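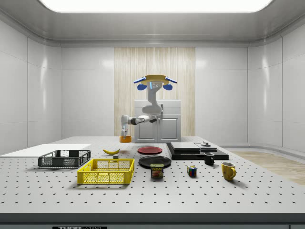
Baskets and bowl on the perforated top, render.

26/11/2024
Dye notebook, Arkulcombe shed

Eucalyptus bath number 3 and I am so pleased with this one! Leaves came off the big silver gum by the gate, the same tree we used in July, but the colour has come up much redder. July's lot gave a sort of biscuit. This is proper burnt orange, close to rust on the wool and a bit softer on the silk.

What went in: 100 g of Serkine two-ply (scoured last night, left in the rinse water), 107 g dry leaf, torn up by hand, tank water to cover. No mordant. Brought up slowly over the morning and held just under a simmer for nearly 2 hours, then lid on and left alone while I had lunch and fixed the hose.

Leaf weight was meant to match the wool but I'd already torn the last handful so in it went.

Marisol Zamora reckons the difference is the season and not the water. She thinks the July leaves were too wet, we'd had all that rain. I still want to blame the pot. The old one has a chip in the enamel and I'm sure there's iron getting in, which would explain the brown. Could run both pots side by side with leaf from the one bag. Must write the pot on the tag this time!!

Silk scrap went in late, after the heat was off, and picked up a lovely apricot along the folds. Want more of that. Try it tied next time, or wrapped round a bit of dowel.

Afterbath: there's plenty of colour left in the liquor, so I dropped in the Ojo sock yarn, the grey skein with the knot in it. Came out a warm fawn. Very wearable. Has nylon in it so no idea how it'll hold up in the wash. Snipped a length for the wash test and taped another to the window for light.

pH strips have gone off, they read the same in vinegar as in tap water. Order more. Also gloves, medium.

Saltus wants sample cards for the winter range and I'd love to put this rust in, next to the onion skin gold. They look wonderful together. Need to know I can get it twice first.

Next: same tree, same weight, chipped pot. Then a bark bath if Marisol brings the stringybark. Skeins are on the line under the verandah, keep them out of the arvo sun please.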